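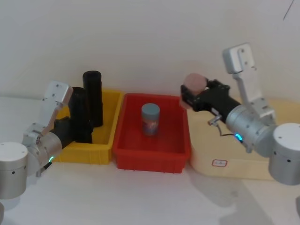 *Yellow bin and the other containers on the white table.*

**Ticket 2905: Rellham town flag, wrong version on the heritage page**
Status: open, waiting on Holtus
Reported: Monday, by email

**Problem**
The symbols page shows the town flag with the green border. Council dropped the border when the flag was redrawn, and the flag outside the hall has a plain white edge. The reporter also says the adoption text under it describes the coat of arms.

**Checked so far**

- Page source calls `flag-rellham.svg`. That file is the current design, no border.
- Cleared the site cache and reloaded. Still the old flag.
- Opened the page on a phone off the office network. Same result, so it isn't a local browser cache.
- The text block is pulled from record 1415 in the Brellance catalogue. Record 1415 is the coat of arms. The flag record was renumbered in the December import and the page was never updated.

**Done**

- Pointed the text block at the correct record. The paragraph now covers the flag and its colours.
- Corrected "centre" in the blazon, which had been run through a US spell check.
- Reset the mobile layout, where the flag was being cropped at the fly end.

**Not fixed**
The old artwork is still being served. Holtus runs the image server and keeps its own copies for 40 days. We can't purge those from our side. Purge request sent, priority 3.

**Also noted**
The Kristiansen donation page uses the same old flag in its banner. It's a flattened JPEG with the lettering on top, so it will need to be redone from the layered file. Logging that separately.

**Next**
Recheck at 9 am once Holtus replies. If the border is still there, rename the file and update the link.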